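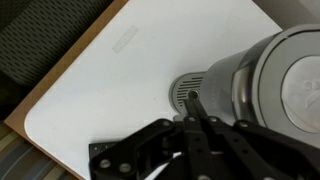
Short Fiction / Work & Machines

2021-03-01
by the night desk

Leave the Remote Alone

The first rule I ever wrote for the arm was "Be careful," and my boss at Wisix sent it back with one word next to it. The word was "How?"

I was so mad! I'd come over from writing the little booklets that go in the box with a humidifier, and in humidifier booklets you can say be careful all day long. You can say it in bold. But she wanted a sentence that two strangers could read in two different rooms and then do the same thing, and I sat there in apartment 302 with a sandwich on my knee and couldn't come up with one.

Apartment 302 was ours from October on. It was in the Vanhove, which is a brick building in Flaten with a slow elevator, and Wisix had put down a deposit of 2000 dollars on it, and I heard about that deposit more than I heard about anything else. Don't scuff the wall, think of the deposit. Is that soup? Think of the deposit. The idea was to write the house rules in a house. Every arm that went into somebody's living room was going to carry these rules along with it, and so was every person who set one up, and the whole thing could not run over 800 words. My boss had picked that number herself and she was proud of it.

So I watched the arm work, and I wrote down what bothered me. That was my whole method. If I caught myself leaning forward on the couch, there was probably a rule in it.

Coffee makers made me lean forward a lot. A lid is a funny thing, you know? You and I pop one open without a thought, and we stop when it stops. We don't know how we know. I wrote "Open the lid fully" and then crossed it out and wrote "Open the lid until it meets its own stop, and then quit pushing," and I was pretty happy with that one. I got up and tried it myself on the coffee maker at home, very slowly, like a person defusing something, and my husband asked if I was feeling all right.

Then there was the rule about everything else on the table. I'd called it Rule 9 and it went: "Touch what the job names. Leave the rest where it was."
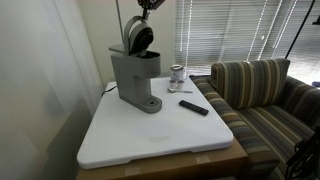 Someone on the setup crew wrote back under Rule 9 that this was fine for a showroom, but what was the arm supposed to do when the spoon was sitting right where the mug had to go? Was it going to stand there all day being polite? The note ended with three question marks, and I could tell the pen had gone through the paper on the last one.

Well, that got me. I had an answer by lunch and a better answer by the time I was on the bus. I wrote "If something is in the way, say so and wait," and that came back too, same handwriting, asking who exactly it was going to say so to at six in the morning with the whole family asleep. Fair point! I went back and forth with that pen for a week. We were never in the apartment at the same hours, so it was all on paper, clipped to the inside of the closet door, and I'd come in and go straight to the closet before I even took my coat off.

What we ended up with was this: "If something is in the way, it may be moved once, the shortest distance that works, and put back after." I love that rule. I think about it when I'm at my mother-in-law's.

By then I had 32 rules and way over 800 words, and my boss started cutting. She cut the one about cords, and I fought her for it - a cord behind a table is exactly the kind of thing you find out about late - and she put it back in four words shorter. She cut the one about pillows and I let it go. She cut "Approach round things slowly" and I said no, come and watch.
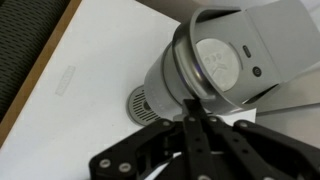 In close on the silver cylinder, the one we wrote "round things" for.

She came over with her coat on and stood behind the couch, and I put on my presentation voice. I said a box will sit there and take it, but a round thing has plans. I said you've got two places on this one where a finger could go wrong, the vents at one end and the buttons up by the other, and nothing in our rules said a word about either. She asked what I'd write. I said, "Know where the vents and buttons are before you pick your grip." She counted it on her fingers, all the way through, and ran out of fingers, and started over.

"Thirteen," she said. "Can you do it in ten?"

I could do it in ten. I did it in the elevator, out loud, with a man holding a laundry bag who was very nice about it. Find the vents and buttons before you choose a grip. That's ten.

The people from Hullia came the next month. They were the outside readers, the ones who'd say whether our rules could go in the binder with everyone else's, and I'd been dreading them. I'd ironed a shirt. They brought their own chairs, and they didn't talk to me at all for the first hour, just read a rule, watched the arm, read the next rule, watched the arm. One of them kept looking over at the remote control. I started looking at it too. I've never looked at a remote control so hard in my life, and I've got teenagers. 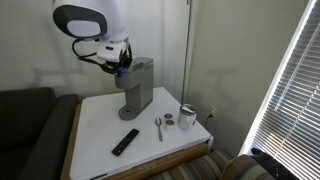 At the top of the coffee maker, with the remote off to the front.

"It hasn't gone near that," the Hullia person finally said.

"It's not in the job," I said. "Rule 9."

She wrote something down. She wrote for a long time, and I tried to read it upside down and only got the word "spoon."

They had changes, of course. They wanted "must" in a lot of places where I'd put nothing, and they wanted "the operator" where I'd put "you," and I gave them the first and held out on the second for two days before I folded. The shortest distance that works stayed in exactly the way we'd clipped it up in the closet.

I went back once more to get my mug and the clipboard. There was one last note on the closet door, pen marks right through the paper again. It said the cord rule was still too short.

I read it over, standing there in my coat. Then I looked for a pencil and put the four words back in.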